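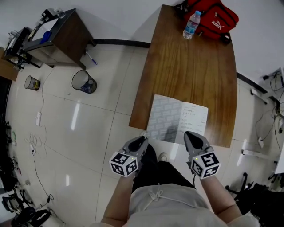

*Two hands, two grippers, one table. Tekura open day, Dandville.*

December 28, 2022

I went to Dandville for the open day in October and promised the maintenance newsletter a report by the end of the month. I didn't say which month.

Tekura has the upper floor of a building behind the Coste tyre depot, and you find it by driving past it twice. The sign downstairs still belongs to the previous tenant. I parked at the depot, was told by a man in a hi-vis vest that I couldn't, moved the car to a spot that looked identical, and was told that was fine.

There were 16 of us on the morning tour. Most were from food processing, a few from the college, and one couple had come for the pottery open day next door and were too polite to leave. We got lanyards, a coffee from an urn and a welcome talk in which the word "journey" came up more than I'd have liked.

## What they do there

I had pictured a robot arm behind a yellow fence, picking up a block and putting it down, because that is what every open day has had since I was an apprentice. They do have an arm. It was powered down behind a rope, waiting on a part from Rornitz, and we were allowed to look at it respectfully.

The main event was a person at a table with a gripper in each hand.

Janaína Siqueira ran our group. She's in charge of what Tekura calls the demonstration team, and she explained the idea in a couple of minutes, which puts her well ahead of the welcome talk. You take the part of the robot that does the handling, leave off the rest of the robot, and let a person carry it. The person does an ordinary job with ordinary things. The grippers have cameras on them, so each job gets recorded from where the robot's own hand would be, and the patterned markers on the grippers are there so the software can work out where each one is. Do that enough times and you have something to train a real arm on.

"Enough times" was the part the food processing people wanted to talk about. Siqueira said 64 good recordings was their target for one simple task before they'd bother trying it on the arm, and that a harder task would need a great deal more. Somebody asked what counted as a good recording. She said one where the person doesn't stop halfway to think. I have worked with tradesmen who wouldn't qualify.
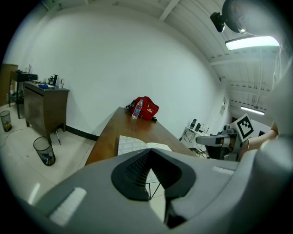
*The table seen from one of the grippers, with the other one coming in on the right.*

They had the recordings up on a monitor, and we stood there watching for longer than I'd planned. It takes a minute to get your bearings. The gripper's own shell takes up the whole bottom of the picture and the black notch in the middle is where the work happens, so everything on the table is seen from over a sort of grey bonnet. A red bag with a water bottle by it looks a fair hike away. Once your eye settles, though, you start to see why they do it like this. A camera up on the ceiling would show you a nice plan of the room and a good view of the operator's elbows.

Then we got a go, with a spare pair on a side bench. Roughly 50 minutes had been set aside for this and it wasn't enough, as everyone over forty hung back at first and then wouldn't hand the things over. I was given a notebook and asked to turn a page. I've turned pages before. With a gripper in each hand I picked up the whole notebook, put it down, picked up three pages, put those down, and finally turned one page with a crease in it that will be there forever. Siqueira said that was quite normal. She said it kindly and to the next person as well, so I've decided not to treasure it.

One of the pottery couple turned a page cleanly on her first try and was asked if she was looking for work. I believe it was a joke. She took a card.

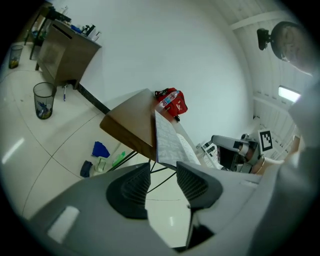

My own interest, as anyone who reads this newsletter will know, is wear. I look after end-of-line equipment and I can't see a finger pad without wondering what it costs and how long it lasts. The answer at Tekura is that they don't fully know yet. The pads are black and finely ribbed on the gripping face, set facing each other like a pair of fins, and the ribs are what I'd be checking first on any tool that handles paper all day. The operator also wears a small black camera on the head, on a short bracket, and I asked how often that gets knocked out of line. Siqueira's answer was "less than it used to," which I wrote down, having given the same answer to auditors myself. They check the alignment at the start of each session. I'd want it checked at the end too, and I said so, and one of the younger engineers wrote that down. So I've contributed to the field.

Other things I noted:

- Batteries get swapped at lunch whether they need it or not. Sensible.
- They keep a paper log beside the computer one. The paper one was more up to date.
- The grippers are heavier than they look by mid-session. My wrists had an opinion about it that evening.
- No ear protection needed anywhere, a first for one of these trips.

I asked whether any of this would be turning up on a packing line near us. Siqueira said she wouldn't plan a budget around it. The brochure is more optimistic, but the brochure was also out of date about the arm.

The next open day isn't set. If you go, park on the left side of the depot, and have your coffee before you get there.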